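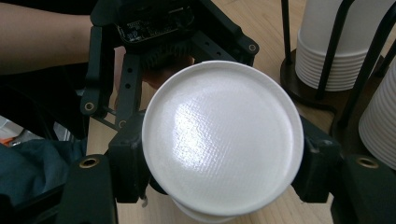 The loose joint that crushed the cups
6 Apr 2018

Orestis Petridis keeps the part in a jar lid on his desk at Wanico. It is a short piece of black plastic with a brass threaded insert in one end, and if you push the insert with a fingernail it turns. It is supposed to stay put. That small movement was behind a fault that took the company's cup-handling arm out of service last September, put hot water over a counter, and cost the team most of the recordings it had made up to then.

Wanico builds arms that serve drinks from small counters in office lobbies. The arm takes a paper cup from an upside-down stack, turns it over, sets it under the spout and passes it across when it is full. The company teaches the arm from recordings. A person holds a gripper in one hand, with the same fingers the arm has, and does the job over and over while a camera on the gripper watches. Wanico calls the hand-held version the Dralura. There were four of them in use last year.

"The cup is the hard part," Petridis said. "People expect it to be the pouring. A paper cup has a stiff end and a soft end, and the stiff end is the bottom, where the rim is. If you hold it there you can squeeze quite a lot. Move up the wall and the same squeeze folds it."

I asked him to start with the day it went wrong.

The arm was on trial at a site called Jomstead, an office building with a coffee counter on the ground floor. It had been running with a member of staff standing by. In the middle of the morning it took a cup, turned it, filled it with hot water and lifted it. The wall of the cup buckled between the fingers. The water came over the top and ran across the counter and down the front.

"The attendant had stepped back to let someone past. She got a splash on her sleeve. She was not burned," he said. "I want to say that first whenever I talk about this, and then I want to say that it was luck where she was standing."

She pressed the stop button and the arm held still, as designed, with the crushed cup in its fingers. Petridis now thinks that holding still was a poor choice too, and we came back to it later.

The first explanation was the cups. Jomstead had changed supplier the week before, and the new ones felt thinner. Vilhjálmur Hallgrímsson, who ran testing at Wanico then and still does, spent two days on that idea.

"I squashed cups," Hallgrímsson said. He had joined us partway through and was eating his lunch. "Old ones, new ones, with water, without water. The new ones were a bit weaker. They weren't weak enough. I could hold one full with the force the arm was meant to be using and walk it down the corridor."

So they looked at the force the arm was really using. It closed its fingers to a width it had learned from the recordings, and a small spring in each finger took up the difference. When Hallgrímsson put a gauge between the fingers, the arm was closing 3 mm further than it should have.

"Three millimeters is a lot on a paper cup," Petridis said. "On the bottom rim you get away with it, mostly. That's why it had worked in the lab. We were picking low."

The trial counter was higher than the bench in the lab, and the arm reached the cups at a slightly different angle. It was gripping further from the rim. Put together with thinner paper, the extra 3 mm was enough.

The next question was where the 3 mm came from. They checked the arm and its motor. They checked the code that turns a recorded width into a command, which Petridis had written himself and which he was sure was at fault.

"I read it line by line for a whole evening. I was almost hoping to find it," he said. "If it's your code you can fix it by morning."

The code was fine. The recordings were wrong. The hand-held gripper works out how far apart its fingers are from a sensor near the top of the linkage, next to the circuit board. The fingers are at the far end, with several joints in between. Each joint is a screw running into a brass insert, and each insert is pressed hot into the plastic. If one of them works loose, the linkage has play in it. A person squeezes until the cup feels secure in the fingers, and the sensor up top goes on moving after the fingers have stopped. It then reports a narrower gap than the real one.

"So the person did it right," Petridis said. "Every time. Their hand was telling them the truth. The number we saved was wrong."

It was Hallgrímsson who found the loose insert, and he did it by accident. He had a Dralura in each hand, carrying them to a cupboard, and one of them clicked.

"I shook it and it clicked again. The other one didn't," he said. "I sat down on the floor and took it apart there."

Of the four grippers, two had an insert that turned. One was bad and one was just starting. The bad one was also the favorite. It had been built first and its grip had worn smooth, and people reached for it when they had a long session to do.

I asked how long it had been recording like that. Petridis said they could only put limits on it. The gripper had been checked against a gauge block when it was built and not again. Between that check and the click in the corridor there were 28 days of recording.

"You can't tell which day it went. It probably didn't go on one day. It crept," he said. "We tried to be clever and estimate it from the video, from how wide the cup looks in the camera compared with what the sensor said. It sort of worked. For the early sessions it looked fine. Then there was a stretch where I could have argued it either way."

They threw the lot out, all 28 days from that gripper, and kept the sessions from the two sound ones. The one that was just starting to loosen was treated the same as the bad one.

Did anyone argue for keeping it? Hallgrímsson laughed. Petridis said that he had.

"I made a chart. It was a good chart. Vilhjálmur asked me if I'd stand where the attendant had been standing, with the arm trained on the data I wanted to keep. I said give me a minute, and then I went and deleted it."

The inserts themselves had been put in by a small shop, Thygesen, which prints and assembles the plastic parts for Wanico. Petridis was careful on this point. He said the shop had followed the drawing, and the drawing asked for an insert that was too short for a joint that gets squeezed all day. The drawing was Wanico's. The new ones go deeper and sit in a thicker wall, and Thygesen suggested a change to the shape of the hole that has made them harder to pull out.

"They phoned us when they saw the new drawing and said, are you sure about this hole. We should have asked them the first time."

The repair to the hardware was the easy part. What has changed more is how a session starts. A steel block of known width now lives in the tray with each gripper. Whoever is recording closes the fingers on it before the first cup and again at the end, and the software won't save the session unless both readings match. If the second one is off, everything between the two is discarded. The block also comes out after every 100 cups on a long day.

"People grumbled for a week," Hallgrímsson said. "Then one of the new grippers failed the check after being dropped, and they stopped grumbling."

The arm has changed as well. It used to trust the width it had learned. It now watches the force in the fingers and stops closing when the force reaches a limit, whatever the width says. Hallgrímsson thinks this should have been there from the beginning. Petridis agrees, with less enthusiasm, and says that it was on a list.

Then there is the matter of the stop button. When the attendant pressed it, the arm froze and kept its grip, so the crushed cup stayed crushed and went on leaking at the height of a person's chest. Letting go would have dropped it, which could be worse. They talked about this for a long time. At present the arm stops moving and holds the cup at whatever force it last measured as safe, and there is a drip tray under the whole path, along with a clear screen between the arm and the place where the attendant stands.

"I'm not happy with it yet," Petridis said. "It's better. If you ask me whether it's the right answer for a full cup of hot water, I'd say we have a tray and a screen, and the tray and the screen are doing most of the work."

The arm has not gone back to Jomstead. The building's managers have asked for a longer period with cold drinks only, and Wanico has agreed to it. Recording has gone on in the meantime. The attendant, who works for the coffee company and not for Wanico, came in to try the Dralura herself and has done several sessions since.

"She's good at it," Hallgrímsson said. "She's handled more of those cups than any of us. She holds them lower than I do."

Petridis had picked up the piece of plastic again and was turning the insert with his nail. I asked if he was going to keep it. He said he needed it for the next drawing, and put it back in the lid.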